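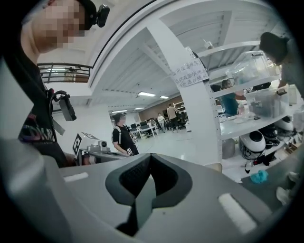 Ceiling lights, pillar and upper level railing.

Workroom safety check
Site: Cetance, Plerkus building
Date: Thursday, March 12, 2020
Checked by: Shafiq Amarasinghe

Overhead and upper level

1. Ceiling lights: OK. Four are lit in the photo. Wipe the covers at the October cleaning.

2. Railing: OK. Top rail and balusters pushed by hand, no movement. Nothing to be stored against it or hung over it.

3. Ceiling beams and panels: OK from floor level. Not checked from a ladder.

4. Paper sign on pillar: comment. Handwritten in Chinese and held up with tape. Replace with a printed copy in a sleeve, Chinese and English, letters large enough to read from the door.

5. Cords and straps worn around the neck: comment. Tuck in or take off before leaning over a bench. Ask Truvach for the breakaway kind, 5 to start with.

Benches and floor

6. Walkway between benches: OK. Measured 800 mm at the narrowest point. Keep it that way when stools are out.

7. Long hair: OK where tied up. Shoulder-length hair should be tied back for any work with the drill.

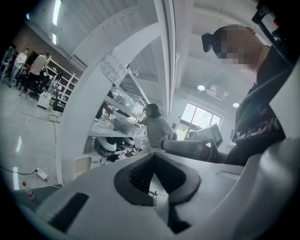

8. Workbench by the white shelf frame: action. Small tools and parts are out on the top next to the clear plastic box. Box them at the end of each shift.

9. Under the same bench: action. Loose cables on the lower level beside the two white-and-black units. Coil and tie. Ebihara ties are in drawer 117.

10. Window: OK. Opens and latches.

Items 8 and 9 to be closed before the next check. Send comments to Shafiq.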